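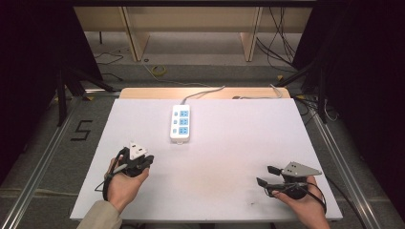 How to Book Seats for the July Reissues at the Girard

Posted 14/01/2019

The Girard in Parnton is bringing older films back to the big screen in July, and tickets are sold through the theater's own site. The main room has 900 seats, but only 825 go on sale online. The rest are kept for the box office.

Step 1. Make an account before booking opens. You will need an email address and a ZIP code. If you already have an account from the Duvasden theater, the same login works.

Step 2. Open the calendar and pick your film. Check the format listed under the title. Some films are shown from a print and others are digital, and the same movie may be listed twice. 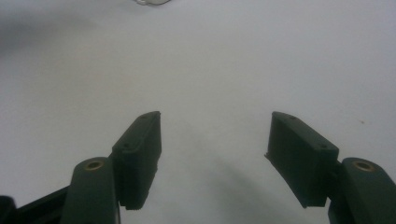 Open gripper fingers over a white surface.

Step 3. Choose your seats. The first two rows are very close to the screen, so for a widescreen movie go back to the middle if you can.

Step 4. Pay and save the confirmation. You have a few minutes before the seats are released.

If a show is sold out, check again on the morning of the screening. Returned tickets go back on the site. You can also try the Stustby, which is showing several of the same titles that month.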